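Noticeboard > Get involved > Paid sessions

We use cookies to remember your settings. Accept all | Manage choices

Wanted: people who stick notes on things

Hello! I'm Napaporn, and I'm looking for people to come and spend a morning with us at Studbridge, pinning, moving and sorting paper notes on a cork board. We're trying to work out how small offices and shared houses keep track of their jobs on paper, and I'd love to watch how you go about it (there's no right way, so please don't practise).

You'll get a board, a tub of green notes, some pushpins and a list of made-up chores. Put them up however you like, then I'll change the list on you – sorry in advance – and you shuffle things about until it makes sense again.

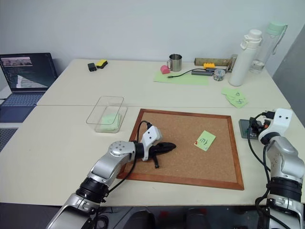 The cork board, with a green note pinned up on the right.

Sessions last 2 hours on a Thursday, starting at 10, and we pay £62 plus your bus fare. You need to be over 18 and happy reading and writing short notes in English. Messy handwriting is very welcome, mine's dreadful! If pushpins are fiddly for you, tell me and we'll sort out something else.

To put your name down, ring Thitima Petchrat on extension 267 or leave a message at the front desk with your name and a daytime number. We're booking through to the end of December.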